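Clallham Community Quilt Group – spring progress report for the Begay small grants scheme
Filed under: Grants & Funding, Project Updates

Hello Delphine, and thank you for the gentle nudge! I know you wanted something by the end of March, so here goes.

The short version is that we're going well and we've spent most of your money. Of the 3000 pounds you gave us, 2985 has gone out, which I realise leaves us enough for biscuits and not much else. The biggest chunk was 900 on the two second-hand sewing machines from Karholm (serviced, with a spare bobbin case each – I haggled). The rest went on hall hire, thread, backing fabric and paying Hacer Çetinkaya for her teaching sessions, and the receipts are coming to you in a separate envelope.

We have 22 people signed up, more than the hall is happy with, so we've split into a morning lot and an evening lot. The evening lot are noisier. They're also faster, and I've been asked not to mention that to the morning lot. 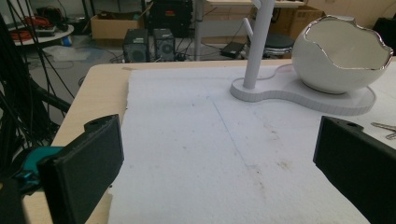
Padding has been our big headache this term. We'd planned on cotton wadding for everything, but the bench cushions for the library corner need something with more bounce, so we've moved to white foam for those. It marks terribly easily – there are little brown stains and speckles on the sheet, and greyish smudges too – but it'll all be under the covers, so I'm not throwing any away at these prices. Sunita Thibodeaux wants to cut the lot with a bread knife. I've said we'll try one cushion first and see what the edges look like.

The wall hanging is behind where I said it would be in the autumn. Lizeth Espinoza redrew the river section after we found the old mill was on the wrong bank (my fault, I had the map upside down), and that meant unpicking a good month's work. It's much nicer now, though, and the blues really sing. Yupin Jitpraphai is doing the lettering by hand and won't be hurried, quite right too.

Still to do: finish the border, sew the cushion covers, and get an answer from the library about fixings for the wall. I've rung them twice. If you happen to know anybody there, a word from you would help enormously!

We'd also like to ask whether the leftover 15 pounds can go on needles, or if you need it back.

Last updated: March

Recent items
Mivovgate allotments: new water tank at last
Clallham hall timetable for spring
Begay small grants: how to apply
Karholm repair café wants menders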